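# The second life of hotel sheets

The van reaches the yard at twenty to six. By then Najwa Nassar has the roller door up and the first cages lined along the wall, each with a slip of paper showing which hotel it came from and what is supposed to be in it. The slips are often wrong. A cage marked as pillowcases will have bath mats at the bottom, and once there was a waiter's jacket with a corkscrew still in the pocket.

Nassar runs Zokomora, a linen business on an industrial estate between a tile warehouse and a place that services forklift trucks. It buys bedding that hotels have finished with, sorts it, mends what can be mended and sells it on. The firm started in a double garage with one sewing machine. It now takes linen from 55 hotels, most of them small, and has a waiting list of others that would like to be rid of theirs.

Hotel sheets are withdrawn for reasons that would puzzle most households. A mark the size of a lentil is enough. So is a hem that has started to curl, or a change of owner who wants a different stripe down the edge. Some go because they have shrunk a little and no longer tuck properly under a deep mattress, though they would fit an ordinary double at home with plenty to spare.

"People think they must be worn out," Nassar says. "Some are. A lot of them have years left. They were made to be boiled and pressed twice a week, and then they get sent here and somebody washes them once a fortnight."

Sorting is done on two long tables under strip lights. Maya Mahasneh has worked at the left-hand one since the firm moved in. She holds each sheet up to the light, looks for thin places in the middle third, then runs both hems through her fingers. A good sheet takes her less than a minute. The thin ones go into a green bin for cutting down, and anything torn across the weave goes into a grey one for rags.

The middle third matters because that is where bodies lie. The old household answer was to turn a sheet sides to middle: cut it down the centre, join the two outer edges, and hem the worn parts, which now hang down the sides where nobody rubs against them. Mahasneh's grandmother did it by hand. Zokomora does it by machine with a flat seam, and sells the result at a lower price because some customers can't bear a seam down the bed.

"I can't feel it after the first night," she says. "My husband says he can."

On a Wednesday in April, 136 double sheets came through before lunch. Just over half went straight to the wash. The rest were split between the mending room and the cutting table, where the best parts of the green-bin sheets become cot sheets, pillowcases and a plain drawstring bag that sells better than anything else in the catalogue.

The mending room is quieter than the rest of the building. It has four machines, an ironing press bought from a dry cleaner that was closing down, and a shelf of thread in more whites than seems reasonable. White is the great difficulty of the trade. Two sheets from the same hotel, bought in the same year, will have aged differently if one spent more time in the linen cupboard. Put together on one bed they look like a mistake. Pairs are matched by the window, and matching stops when the light goes.

Dyeing solves part of this. Sheets with faint marks are sent to Rollov, a dye works an hour up the motorway, which takes loads of 200 kilos and returns them in whatever shade was agreed. Blue hides most things and is the easiest to keep even from one batch to the next. Grey was popular for a while and has dropped off. Pink was tried once and there are still boxes of it on the mezzanine.

Dyed sheets cost more to produce than white ones, and they bring their own complaints. The polyester thread in some hotel hems will not take the colour, so a dark sheet may come back with pale stitching all the way round. Some buyers like that. Others return it as faulty. The website now mentions it in the second line of every listing, and the returns have fallen.

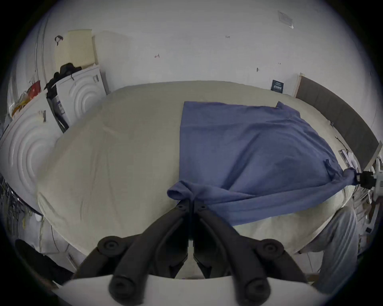
Borghild Engström wrote to the firm in the winter to say that she had slept on the same four hotel sheets for nine years and saw no need for a fifth, but would it please start selling the hem tape by the metre, as her local shop had stopped. It does now. The tape is cotton, comes in two widths and is kept in a drawer beside the till.

Not every idea of that sort has worked. A mending subscription, under which customers could post back a torn sheet at any time, lost money on postage and was dropped after one summer. A stall at the Saturday market did well in spring and badly in rain. The firm now opens its own door to the public one afternoon a week, and people bring their own bedding to ask whether it is worth saving.

Often it is. The commonest fault Mahasneh sees is elastic that has given up at the corners of a fitted sheet, while the cloth itself is sound. New elastic takes her ten minutes. The next is a small tear near the foot of the bed, usually from a toenail, which can be patched from behind with a piece cut on the same grain and washed first so that it doesn't pucker later.

Her advice on making sheets last is short. Keep three sets to a bed and use them in turn. Go easy on the softener. Wash at 40 degrees unless somebody has been ill, and don't overfill the drum, as cotton that can't move rubs against itself. Dry outside when the weather allows, folded over the line along a different crease each time.

By four o'clock the cages are empty and pushed back by the door, ready to go out with the driver in the morning. Nassar has a hotel with 355 bedrooms on the telephone, far bigger than anything she has taken before, and wants to know how many sheets that would be and whether they are all the same white. The man at the other end doesn't know. He says he will go and look.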